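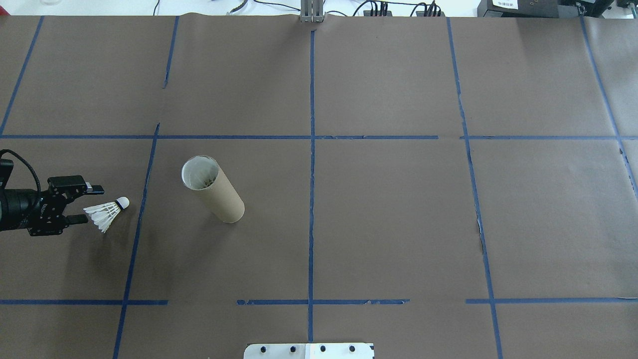 June, evening

I put the tea on the windowsill tonight and not on the table, because the brown paper is still there and I don't want a wet ring on it. I have been angry with this paper for some days. Now I am a little less angry, so I will write.

The grid was my idea. When we started to sort the things for the club sale, everything was in one big heap, and people picked up the same object again and again and asked, is this yours, is this broken, what do we do with it. So I bought the kraft paper and a roll of the blue painter's tape, and I made cells. One cell, one group of things. At home my grandmother did the same with dried beans and lentils on a cloth, only she did it without tape, she just knew where the border was.

I wanted the lines to be straight. They are not straight. The one in the middle is good, I am proud of that one. The others lean, and the one farthest to the left leans so much that Hakim Jugah asked me if I had drawn a map of a river. I measured only at one end, this was my mistake. I know very well that you must measure at two ends. I taught this to my own son when he put up his shelf.

And the long line at the lower side has gaps now. The tape got frayed and it tears into little pieces when you try to press it back. I tried with my thumbnail and made it worse. The paper is also wrinkled and has small tears, and the seam on the right part has opened so that something darker shows from under it. I looked at it for a long time this morning. I could put a new piece of tape over the seam, but then the line will be twice as wide as the other lines, and I will see it every time. Hakim says that I am the only person in the building who would see it. Maybe so. I still would see it.

In the afternoon I went to Gandum for more paper. They have only the thin one now, the one for wrapping flowers, and it costs more than the strong one did. The girl there told me to try Ristum, behind the bus station, so I walked there in the heat, and Ristum was closed for inventory. I bought two peaches from the man on the corner so that the walk was not for nothing. One was very good. The other one I should have left until tomorrow.

When I came back I did some work with the small things. The shuttlecock is a question for me. It is white, with its cork base and a thin dark ring, and it looks decent enough, but what group does it belong to? We have no cell for sport. I said it must go with the toys. Hakim said that badminton is not a toy, and he said it in such a serious way that I understood he played it once and was maybe good. I asked him. He said he played for three years in school and he had a partner who later moved away, and they wrote letters for some time and then they did not. He told me more in these five minutes than in the whole spring. So the shuttlecock is not with the toys. It lies on its side in my grid and waits for its category.

I remember that we played badminton too, in the yard between our two houses, my sister and me. We had no net. We used the line for laundry, and when there was laundry on it we played under it, and this was a different game with different rules. The feathers broke quickly and our father repaired them with sewing thread. It flew crooked after that, always a little to the left, and we became used to it. Then somebody gave us a new one for a birthday and we both played badly for a week.

The cardboard tube is easier. I like cardboard tubes and I always keep them, this is known about me. You can put a rolled drawing inside, or cables, or knitting needles. Mrs. Marti from upstairs grows her seedlings in them: she cuts them into rings, fills them with soil and plants the whole ring. She asked me to save for her what I find. I answered yes, but in my head I was already deciding which ones I would not tell her about. I am not a generous person with tubes.

I have to write down the money also, or I will forget it. The hall costs 600 for the weekend and we must pay before the end of the month. Last year the sale brought a little more than 2,000 and everybody was happy, but last year we had the sewing machines, and sewing machines sell by themselves. This year we have mostly small things. Small things need a lot of talking. Hakim is good in talking to buyers when he is not tired. I am better with the labels.

For the labels I want to use the stiff paper and write everything by hand. My letters are neat. In my first year here, a teacher told me that I write English like a person who is afraid to wake somebody up. I did not know if it was praise, and I carried this sentence with me for many years. I think now that it was praise, or I have decided so.

Supper was soup from yesterday and the bread from Amumach, the dark one with seeds. I ate it standing. I know it is a bad habit – my mother would say that the food goes only into the legs.

Before I turned off the light I went one more time to the table and pressed the tape with a damp cloth. I don't know if it helps. The corner came up again while I was looking at it. Tomorrow I will telephone Ristum before I walk there, and I will ask two questions: if they are open, and if they have the strong paper in the wide roll, so that there will be no seam. If they have it, I will lift everything off, take out the old paper and begin again from the left side, with the ruler at both ends this time.

I must also ask Hakim to bring the scissors back. He has had them since the week with the rain.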